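**Week 8: shelf displays and what they claim to prove**

Display guides say a raised shelf sells more. Lyle Boateng's Mullwood handout repeats it, with no source. 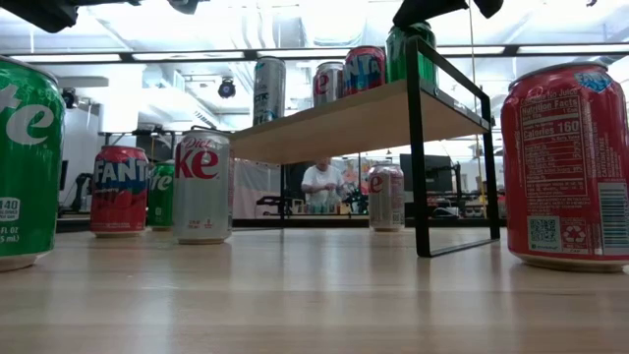
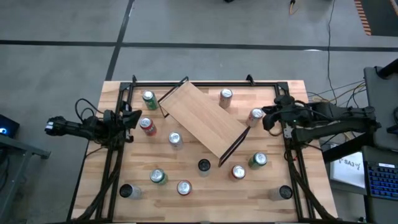
Ask first what was compared. Sales figures from one shop on a Tuesday tell us very little. A small stand with cans on the table beside it, as in both views, changes height and grouping at once, so which one gets the credit? I doubt 24 shoppers could settle it.

For the seminar: plan a fairer test, changing height only.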